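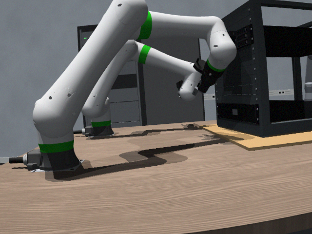 Robot arms at a tabletop rack, computer rendering

A punch list is the list of unfinished or faulty items drawn up near the end of a building or remodeling job. It usually covers small matters – a sticking door, a missing outlet cover, paint on the wrong side of the tape. Final payment is often held back until every item is signed off, a custom that does wonders for a contractor's memory. The Huerta house remodel, run by Gunther Reinholz, closed in July with 11 items open, nine of them hinges.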